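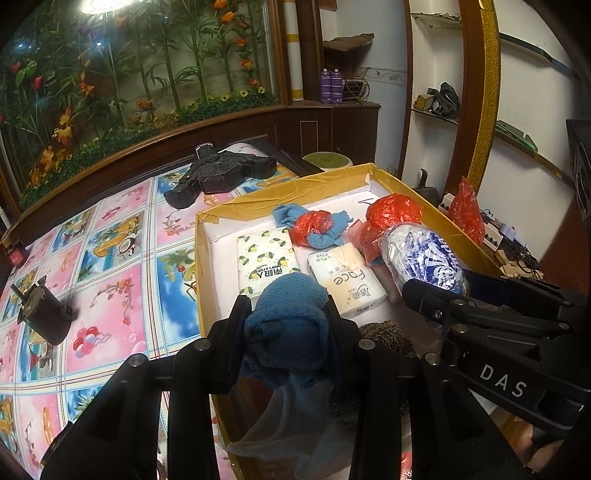 1/ OK, gripper thread! I've had two sets of fingers and two little camera modules to compare since the start of May and I keep promising people I'd write it up, so I'm doing it now with cold coffee and a sore thumb.

2/ The job is boring on purpose. Cardboard box, yellow tape on the rim, white paper in the bottom, a pile of household stuff in it. Reach in, grab one thing, lift it, put it somewhere else. Everything by hand with a hand-held gripper, so a policy can learn from the recordings later.

3/ Finger set one is the Drunix, which is hard and smooth and has almost no give at the tip. Finger set two is the Neltura, softer and grippier. Same hand, same box, same pile (reshuffled between rounds), and I switched sets every 28 grabs so I couldn't blame being tired on one of them.

4/ Tissue packs first, because I figured they'd be easy. Ha. The film slides. With the Drunix set I had to come in low and scoop a corner, and if I squeezed too hard the whole pack popped out like a watermelon seed. The Neltura set just picks them up. Big win, no contest.

5/ Knitted cloth is the opposite story. Soft pads grab the top layer AND whatever is tangled under it. I went for one blue cloth and got a plastic bag along for the ride more times than I want to admit. Hard tips let me pinch one fold. If your task is mostly laundry-ish stuff, try hard tips before you spend money.

6/ Someone is going to ask about plastic bags so let me get ahead of it: both sets are bad at plastic bags. Soft is a little less bad. Crumple the bag first and it gets much better, but then your data is full of crumpled bags and your robot will have never met a flat one.

7/ Out of 316 grabs total, 19 were ones I'd call a real drop, meaning I had it clear of the rim and lost it. Most of those were the hard tips on shiny packaging. Misses inside the box I didn't log the same way for both sets (my fault, I changed the sheet halfway through), so I'm not going to quote you a miss rate.

8/ Weight matters more than I thought it would. I don't mean on grab one! I mean an hour in, when your wrist starts to droop and every approach comes in a few degrees lower than the last one. The lighter setup gave me way more consistent approaches at the end of a session. Look at your last ten clips before you look at your first ten.

9/ Cameras. Tritel has the wider view and I love it for this. You get both fingers, the whole box, and plenty of the room past it. Onu is tighter and sharper in the middle, and lovely on small print, but it loses the rim of the box when I get close, and the rim is what I want when I'm checking how deep the fingers went.

10/ The Tritel downside is that it sees everything, including the ceiling light bouncing off the big glass panel behind the table. With exposure on auto, the inside of the box gets darker whenever that bright spot comes into view. I locked exposure on Friday and things calmed down a lot. Should have been step one.

11/ Motion blur! Lock your shutter too, not only exposure. Whenever I swing over the box fast, the stuff at the bottom goes soft, and the white things on white paper go first. Slowing down the last bit of the approach helped more than any setting I touched.
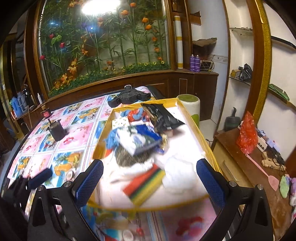 12/ Blue pads, by the way: strong recommend for color. Black fingers over a black pouch is miserable to label. With a blue tip I can find the contact point in a second. The catch is blue fabric, so I try to keep the amount of it in the pile under control and then I forget and throw in more.

13/ Furry things deserve their own post. Textured pads hold fur really well and then don't want to give it back. You open the jaws and it hangs there for a beat. I started adding a tiny shake on release, and Dinesh Pinto, who does our labeling, messaged me within the hour asking what on earth I was doing with my wrist.

14/ (He was right to ask. A shake in some clips and no shake in others is exactly the kind of thing that makes a policy do something weird at the drop-off. I redid that batch without it. Open, wait, lift away. Slower but clean.)

15/ Small thing, but check your pivot pins every session. Mine had a tiny bit of side play and I spent a whole evening convinced one pad was cut wrong. It was a pin. Snugged it, and the tips met in the middle again.

16/ Also please vary the pile. My first rounds all had the floppy stuff heaped toward the far side because that's where I toss things without thinking, and so every approach was long and flat. Now I tip the box between rounds and take what I get. Uglier piles, better coverage — and you find out fast which fingers can reach into a corner.

17/ People keep asking for one answer, so: Neltura fingers with the Tritel camera for mixed household junk. Drunix fingers if it's mostly cloth. Onu if you need to read labels and your objects stay put in the middle of the view. I'd keep both finger sets in the drawer if you can swing it, the swap takes me a couple of minutes now.

18/ Stuff I haven't tried yet: hard tips with a strip of the soft material on just one side, a second gripper in the other hand for the bags (one holds, one pulls), and anything with liquid in it. I'm nervous about the liquid.

19/ I have over 900 clips if you count the early messy ones, and the good ones are getting trimmed this week. Reply with objects you want in the next box and I'll see what I can dig up around the house. Nothing sharp please, I like these pads.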